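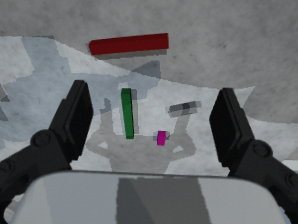
**Fiction** | by a staff writer | 7 min read

They killed me on page 28. I read it standing up in the kitchen, with the envelope under my arm and the toast going cold.

I had been the postman in *Cliltivwood* for 1011 episodes. My wife used to say I'd delivered more bad news than the Inland Revenue. I'd brought the twins their adoption letter, and the vicar his blackmail notes, and once a live ferret in a shoebox, which bit me in rehearsal and again on the take. Now I was to be found at the bottom of the quarry steps by the girl from the chip shop. She had a good speech over me. I had no lines at all, being dead by then.

The phone rang at half past nine. It was the producer at Nakamura, the new one, who had been with the company since September and still called everybody by the name of their character.

"You've had the pages," she said.

I said I had.

"We think it's a lovely exit. Very simple."

I asked if I could have a last scene with the landlady. We'd been married in the story twice and had never said goodbye properly either time. She said she would look at the schedule. I could hear someone else talking to her while she said it.

We filmed at Woltuvholm, in the old carpet works. From the ring road it looked like any other shed. Inside there was a pub, half a church and a street that stopped at the bus shelter. I drove up the night before and stayed in the guest house where I always stayed. The woman there watched the programme every evening with her tea on her knees. I wasn't allowed to tell her, so I talked about the parking.

In the morning they gave me a cut above the eye and some grey round the mouth. The make-up artist had done my face for so long that she did it without looking at me much, and she didn't say anything until she got to the blood.

"I hate this one," she said.

Then I lay down on a rubber mat painted like gravel. It was cold and the heaters had to be off for sound. The chip shop girl was nineteen and had been in it for eight weeks. She forgot her words the first time, and the second time she got them all out but called me by my real name. Everybody stopped. She put her hand over her mouth and said sorry to the director, and then to me. I told her to take her time as I wasn't going anywhere.

She did it right on the fourth go. I kept my eyes shut and listened. It was better than what they'd written. She left out a line in the middle and held on to my sleeve instead, and the director let it stand.

My scene with the landlady was never found a slot. She came over from the canteen in her costume and her own slippers and sat on the quarry steps while they took the lights down.

"Do you want to do it now?" she asked.

"Do what?"

"The goodbye."

There was no script, so we made one up. She told me I'd left the back gate open again. I said I'd see to it. She said I'd been saying that since the first wedding. It went on a bit, and an electrician coiling cable beside us slowed down so he could hear the end. When we'd finished she kissed me on the ear, the side without the blood, and went back for her pudding.

I handed in the bag and the cap. The wardrobe man made me sign for them, though I'd been wearing that cap since before he was born.

The agency sent on the letters in the spring. There were 3000, in sacks, and I answered the ones with a return address. A few were cross with me for going near the quarry in the dark. One lady in her nineties wanted to know who would be doing the round now.

I did get some work after that. I was a grandfather in an advert for Kornus oven chips, and a judge in something that went out late. In the summer I had a fortnight with nothing on and I fixed our back gate.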